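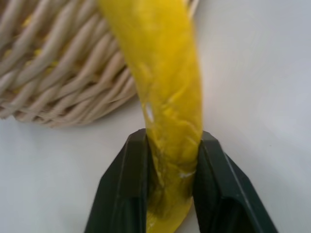
2024-06-18, evening, kitchen table

Home at last from the open day at Imrie, shoes off, feet up on the other chair, and I want to get this down before it all runs together in my head. I had a ham roll at noon and nothing since, so there is a pot of soup warming and I will probably have to get up in the middle of this to stir it.

Kirstin Mackay picked me up early, with Rhona Cowie already in the back with the map, even though the car tells you where to go. We took the old road through Bavham. Rhona wanted to see if the garden center was still there (it is, with a new sign) and I was glad of the slower drive, it was such a soft gray morning and the hedges were full of dog roses. Kirstin talked the whole way about her kitchen tiles. She has got it down to two kinds and I liked the one she didn't, so I kept quiet.

Imrie is out past Ondton, in one of those long low buildings you would drive right by. They had put a banner on the fence and there were more cars than I expected. At the door we each got a sticker to write our names on, and so there were two Kirstins within a minute of our arriving, because the young woman running the tours was Kirstin Geddes. She laughed and told our Kirstin she could be Kirstin the First for the day, being the guest. After that I couldn't look at either one of them without smiling.

I had pictured something like a car plant, I suppose, big orange arms and sparks. It was really more like a school science room, with white tables and people in sweaters. The part I will remember is the table with the basket on it. It was a woven one, pale, like thick twisted rope, the sort of thing I would keep bread rolls in. The arm comes down over the table with two dark green fingers at the end of it, and its job was to take hold of something yellow, all soft and creased and shiny, and lift it by the end. We could follow it on a screen as well, from a little camera up by the fingers, and I ended up watching the screen more than the arm. You feel as if it's your own hand! The yellow thing was squeezed so flat at the tip where the fingers had it, and above that it bellied out wide again, with all its wrinkles catching the light. Rhona thought of a rain hat she had as a girl. I thought of the gloves under my sink, though I wouldn't swear to either.

Kirstin Geddes explained it very nicely. She said a block of wood is easy for a robot, a block is the same shape when you pick it up as it was before. Soft things change the moment you touch them. You pinch one end and the other end flops over somewhere else, and a fold can look just like an edge, or the shiny bit can look like a hole. I said that was fitted sheets exactly, and she said fitted sheets were what she had nightmares about. They have a name for the program that runs it, Ruden, and everyone there says it like the name of a dog. "Ruden doesn't like shadows." "Ruden's being careful today." I got quite fond of it.

She told us they do that same table 600 times in a week, over and over, moving the pieces a bit each time so that it learns from all the different ways. I asked how often it comes out right and she didn't puff it up at all. On a good day it is 90 out of 100, and she said she learned the most from the other ten. I thought that was a good way to look at it, and I told her so, and I think she was pleased.

It is slow, I will say that. Slower than I am, and I am not quick these days with my thumbs. Kirstin (ours) got a little restless and went to find the coffee. But I could have stood there all afternoon. There is something about watching a thing be careful. A little boy next to me was holding his breath every time the fingers closed, and then I found I was doing it too.

Then there was a talk upstairs by Iona Hepburn, who I gather started the place. I was nervous that it would go over my head and some of it did. Latifa Benmoussa was with her to take the questions, and she was wonderful, very direct. A man at the back asked her when one of these would be doing his laundry, and she asked him who was doing it now, and the whole room went — well, he took it in good part. My own question was whether it could be made to help somebody like Jean, with her hands so bad she can't pull on her own socks. Latifa didn't promise me anything. She said socks on a person are much, much harder than things on a table, because the person has to be safe and has to want it there. But she wrote it down, and asked me what Jean finds hardest in the mornings, and we talked for a good while by the stairs after the others had gone for sandwiches. That is how I ended up with only the ham left.

I must call Jean tomorrow and tell her. I must also remember that there is another open day in July, a smaller one, and Latifa said to bring her if the 3 steps at the front aren't too much. I think we can manage 3 steps with Rhona on one side and me on the other. Kirstin can carry the bags and tell Jean about the tiles.

Soup is ready. I stirred it twice and forgot the salt. Still have my sticker on, I see.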